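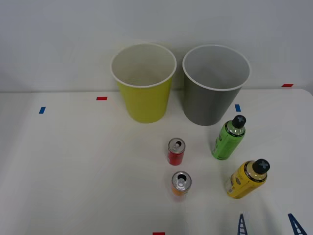 Budget for a first sorting setup – one arm or two?

sortapatient
Hi all, first time poster, long time lurker. I help run a small recycling education center and we've been given the go-ahead to plan for a tabletop sorting bench. The idea is cups, cans and bottles on a white table, visitors watch, arm picks them up and puts them where they belong. Nothing industrial! I've been pricing this since April and I'm going in circles, so I'd love some opinions before I send in my numbers.

What I have so far is a quote from Samholm for one arm with a two-finger gripper, and a quote from Grerton for a pair of smaller arms at nearly the same total. Samholm includes a table and a fixed camera mount, Grerton doesn't include either. I'm leaning toward Grerton because two arms looks so much better to a room full of kids. Talk me into it or out of it?

mudflap_eddie
Out of it. Two arms means two sets of spares, two sets of cables and a second thing to calibrate in the morning. We went with a pair and the second one spends most of its life parked. If I could redo it I'd buy one good arm and put the difference into fingers and a decent camera.

Also please ask what the fingers cost by themselves. They're the part you'll wear out, drop and crack. Ours are printed, the open lattice kind, and I keep 10 in a drawer.

tallulahbee
I'll disagree with Eddie a bit (sorry Eddie). It depends what you want to do with the bottles. Cups and cans standing upright are easy, you come down from above or in from the side and you're done. A bottle lying on its side at an angle is a different animal, and if you want the thing to stand it up or take the cap off, you will want that second arm. I spent a whole spring trying to do caps one-handed with a clamp bolted to the table and I don't recommend it to anyone.

If all you want is "pick up, drop in bin," then yes, one arm, save your money.

sortapatient
Okay, that's helpful! Caps would be nice someday but they aren't in the plan. The plan really is pick up and drop in bin. How wide do the fingers need to open though? The Samholm sheet gives a number for stroke and I can't tell if that's generous or stingy.

mudflap_eddie
Measure the fattest thing you own at its fattest point, then add enough that the arm can be a bit off and still get around it. For tapered cups measure the rim too. People measure the bottom of the cup and then wonder why they're knocking it over.

ragnarsson_s
Sille Ragnarsson here, I do the purchasing for a teaching lab so this is my corner of the world. A few things I would put on the sheet that first-time buyers leave off:

Shipping and lifting. Ask whether delivery means to your door or to your bench.

Software after year one. Breathnach sold us a very nice arm and the license renewal was a surprise to my boss (and so to me). Get it in writing.

Objects. I mean it, budget for objects! You will go through cans and bottles faster than you think. Labels scuff, thin cans dent, and then your camera has to cope with a can that's a different shape than it was last week. I put in a line for 20 replacements per term and it's the cheapest line on there.

Tape. Colored tape for marking positions on the table. It costs nothing and you'll still run out on the day the director visits.

And hold back 15 percent of the total. Don't tell anybody you have it.

tallulahbee
Seconding the objects line. I'd also say mix them up on purpose. If every can stands up straight for every test you'll think you're finished, and then some kid sets a bottle down sideways.

quietgantry
Unpopular opinion, but has anyone asked whether you need to buy at all? Plamgate leases tabletop arms. We took one for a season, learned what we were bad at, and then bought something completely different from what I'd had on my original list. I would have wasted the whole budget otherwise.

mudflap_eddie
Leasing is fine if you have someone to set it up twice. A small center probably doesn't. And you can't drill holes in a leased arm's mount, ask me how I know.

quietgantry
You don't drill the mount, Eddie, you make a plate. But sure, there's setup time. I'd still take setup time over being stuck with the wrong gripper for 4 years.

sortapatient
Ha, I didn't mean to start a fight. I did call Plamgate this afternoon and the lease is less than I feared, but they want a deposit and my grant won't cover deposits. So I think that's out for us, though I'm glad I asked.

Where I've landed for now – one arm from Samholm, two spare sets of fingers, the objects line, the tape, and Sille's secret 15 percent. One more question: is a plain white table a bad idea? It's what comes in the bundle and I was wondering about shadows and glare.

tallulahbee
Matte white is fine. Shiny white will make you cry. Ask them for a sample of the top before you sign, and look at it under your own lights with a shiny can standing on it.

ragnarsson_s
Agree with the sample. And ask what a replacement top costs while you have them on the phone, they're always nicer before the purchase order goes in.

sortapatient
Calling them tomorrow. Will post the final sheet once it's approved – or once it comes back covered in red pen!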